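Gripper comparison, progress note for July. Sent by Arsen Levchenko to the Testell grant office

Short one this month, sorry, full tables come with the quarterly. Money is on track. Work is a bit behind on cameras, ahead on fingers.

## Where we are

- Verkutano parallel jaw: baseline finished, 200 picks, no changes since June.
- Funard soft fingers (yellow printed ones, lattice inside, black pads): first 100 picks done, second 100 started Tuesday. This is the set you asked about.
- Yeo controller: swapped in on both arms. Logging now stable, 3102 grasp attempts stored in all, of which 1802 usable. Rest lost to the old clock drift problem. Won't get those back.

Wrist camera is on the setup we'll keep. Papered room as agreed, patterned walls give the depth matching a harder time than the plain lab did and that's what the homes trial will look like. Fingers stay in view the whole time, which we want for checking contact.
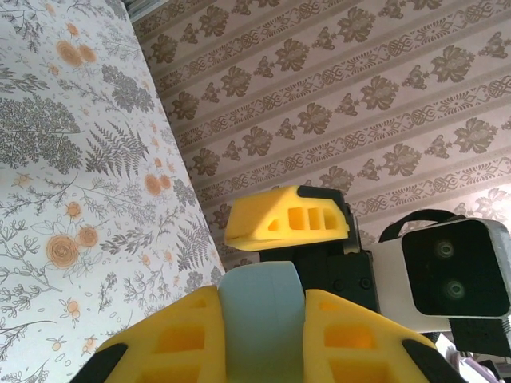

## Soft fingers vs jaw

Early numbers only so don't quote them please. Soft set better on anything rounded. Jaw still better on flat packs and thin card, by a fair margin, and quicker to close. The lattice gives when it meets a curve so the approach can be sloppier, saves time on planning.

Smooth egg shapes were the worst case for the jaw. Kept squirting out sideways. With the soft set we run the same shape with two fingers on the far side and two on the near side, lower closing force, and the slip alarms have dropped alot.

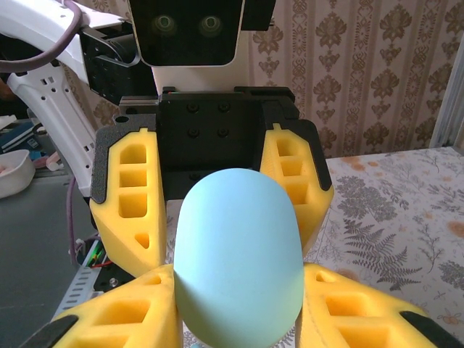
Closing force is still set by hand for each shape, mind. Yeo say the auto setting is ready but on our bench it overshot twice, so it's switched off until they send the new build.

Wear: pads fine so far. One finger from the first print batch split along a cell wall, reprinted with a thicker wall, no repeats yet.

## Problems

- Camera calibration needs redoing after every finger change. Takes most of a morning. Looking at a keyed mount.
- Cable routing on the arm still untidy, it snagged once at full reach. No damage.
- Spare pads from Funard late again, chased.

## Next

Finish second 100 on the soft set, then repeat both grippers on teh mixed tray. Decision on which goes forward to the homes trial after that. Would like to move the unspent travel money to spare pads and a second camera mount, can you confirm that's allowed without a form?

Arsen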